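Juten (tabletop task kit)

Juten is a kit of household props and written tasks for testing robot arms on kitchen work. It is sold by Plakico, a small supplier of laboratory equipment, and it is used mainly in teaching labs and by groups that want to compare one control program with another on the same table. The kit does not include an arm or a gripper. The buyer mounts their own and uses the props, the task cards and the scoring sheets that come in the box.

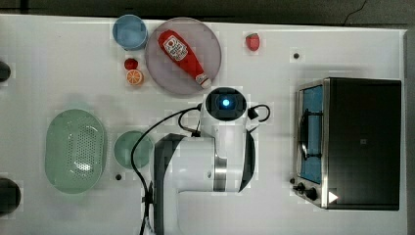

Sidra Abbasi

Contents

The props are kitchen items and pieces of food in sizes that an ordinary gripper can close on. A typical layout has a plate, a cup, a bowl, a ketchup bottle and some fruit. The manual allows the user to put other equipment on the same table, provided that it stays in one position for the whole series of trials.

There are 122 task cards. Each card gives a starting layout, one sentence of instruction such as "put the banana in the bowl", and a time limit. The cards are sorted into seven levels. In the lower levels one object is moved to one place. In the higher levels the instruction has several parts, and the order matters.

The first edition came out in November with cards in English only. A revised manual, dated 2021-02-03, corrected the scoring of dropped objects and added a page about lighting.
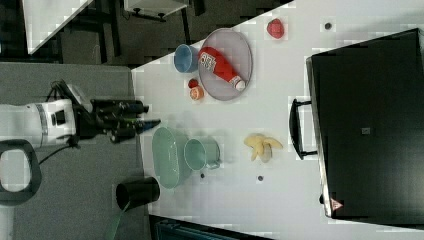
Objects that lie on their side are treated in a separate chapter, because a mug on its side can roll when a finger touches it, and a program that learned only upright mugs often approaches from the wrong direction. The user is asked to note the position of the handle before every trial. Round fruit is placed by hand and may not be held in place with tape or putty.

Scoring

A trial gets 2 points if the object is in the right place at the end and nothing else was moved. It gets one point if the object arrived but a neighboring item was pushed. A full series is 500 trials, and Plakico publishes only results from full series. Short series are permitted for teaching.

The person who scores must not be the person who starts the program. This rule was proposed by Mirjana Vidmar, who wrote most of the scoring sheet, and it is the part of the kit that small labs find hardest to follow.

Reception

The kit was reviewed in the newsletter Vorurgate, where Győző Erdős praised the clear cards and the low cost of replacement parts. He found the time limits too generous in the lower levels — an arm can stop, start again and still receive full points.
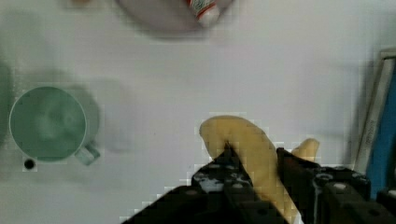 Uriel Espinoza disagreed in a letter to the same newsletter: a slow grasp is still a grasp, he wrote, and a student who sees the arm fail against a clock learns very little about why it failed. He asked instead for a card set in which the bowl is moved during the trial.

Erdős answered that both wishes could be met with an optional timing column. Plakico has not added one.

Related products

Arellano, a kit from the same supplier, uses boxes and tools and shares the scoring sheet. Its cards are not interchangeable with those of Juten. Paraskevi Gavalas prepared a shorter manual that covers both kits and is meant for first-year courses.
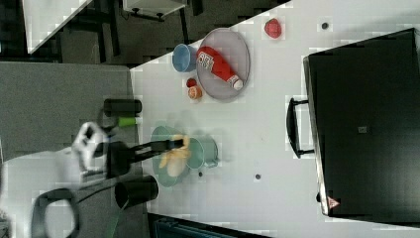
Banana held in the gripper during a tabletop task.

Replacement props are ordered singly by the number printed on the packing list. Cards are replaced only as complete levels.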